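Print this page
E-mail this page

Trividari hand project: minutes of the October collection meeting

Held in the Rindari room, 2 p.m. start, 2:10 in practice.

Present: Paweena Prasertsri (chair), Mercedes Restrepo (minutes), Berhe crew, Tirkby crew by phone, mostly breathing.

1. Previous minutes
Accepted. Tirkby asked that "lively discussion" be changed to "discussion". Changed.

2. Episode count
The set stands at 482 cube episodes. The target for the month was higher, and the chair read it aloud so that everyone could enjoy it again. Of the 482, nearly 200 were recorded by the same operator, whose habit of coming in from the left is now, for all practical purposes, the policy. Agreed that other people will have a go.

3. Labels
There are still two spellings of "regrasp" in the label file, plus one "re-grasp?" with the question mark left in. Paweena will merge them. The question mark stays in the comments column, where it can be answered by whoever wrote it.

4. Failed grasps
Long item. Berhe's position is that failures are examples too and should be kept. Tirkby's position is that a folder called "bad_old_bad" is no use to anyone. Both positions were minuted at the last meeting as well. Agreed to keep failures, with a reason code, from a list of no more than six. The list proposed on the spot had eleven. Mercedes to trim.

5. Starting poses
Operators are to scramble the cube between episodes and put it down at a fresh angle. Squaring it to the table edge has crept back in, and the model has noticed even if we hadn't. Wrist view for reference, with the cube at the sort of tilt we want and the fingertips over the top of it:

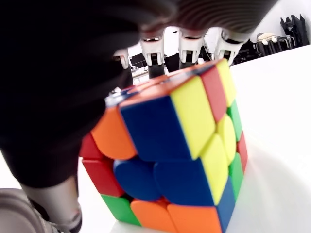 Tirkby said that the tilt was fine but varying the angle alone wouldn't get us far, and that if every episode started with the hand in the same neighbourhood we'd only be teaching it one neighbourhood. The chair agreed, with visible reluctance, as this means rewriting the start script. Start positions to be randomized before the next batch. Paweena to do the script, Berhe to test it.

6. Operator breaks
Two episodes in the last batch end with the operator sighing on the audio track. Audio isn't used in training. Breaks to be taken anyway.

7. Other business
The good stool has gone to another room again. Mercedes will ask for it back in writing.

Closed at 3:25. Next meeting when the script runs.

M. Restrepo

Print this page
E-mail this page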